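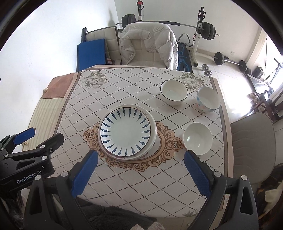 I have come around to the view that a household should stop buying dishes in sets. A matched set is sold as the grown-up choice, and I bought one when I was twenty-six, a Hatell service for eight that cost me 228 dollars on sale. Within a few years I had five dinner plates, eight saucers and a gravy boat. What gets used at a table like this one is a mix. The top plate on the stack has navy petals running around it, the plate under it has a pinkish rim, and one of the bowls has small pastel squares while the one nearest the plates is plain white. They share a printed tablecloth and they look fine together.

The case for sets is mostly a case about guests. Paraschiva Furtună, who taught me most of what I know about cooking for a crowd, still keeps a full service in a cabinet and brings it out twice a year. I respect that. But those are two meals, and the other meals of the year are eaten off whatever is at the front of the cupboard.

Breakage is the real problem. When a plate from a set breaks, you have lost the plate and also the set. I once spent a Thursday evening looking for one Pritton side plate, found it from a dealer, and was asked for 100 dollars plus shipping. I closed the page. When a plate from a mixed cupboard breaks, you sweep it up and buy another one, in whatever pattern you like, for the price of a sandwich.

There is also the matter of liking your dishes. A set asks you to pick one pattern and look at it for twenty years. I would rather have one white plate with a thin brown sprig and red buds painted along the rim, a pink flower lower down, and next to it something with dark green leaves that has no relation to it at all. People end up with favorites. My nephew will wash a particular bowl by hand before he will take a clean one from the shelf.

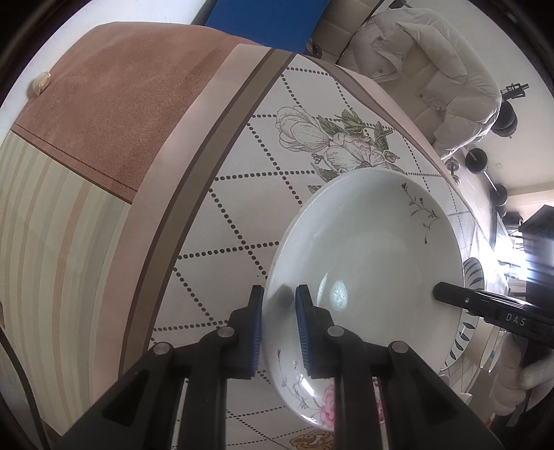

What should match

Size should match, or come close. Plates that differ by an inch make a stack that leans, and deep ones do not sit well on flat ones. I measure before I buy, and I take a plate along with me if the shop allows it. Weight matters too, if you carry several at once.

Bowls are more forgiving. Two or three that nest are enough, and the rest can go on the shelf above.

What to do with the set you have

Keep using it. I am not telling anyone to throw out good plates. Put the set in with everything else, stop saving the last four for company, and let it shrink. Mine is down to three plates now. The gravy boat holds rubber bands, and I would give it to anyone who asked.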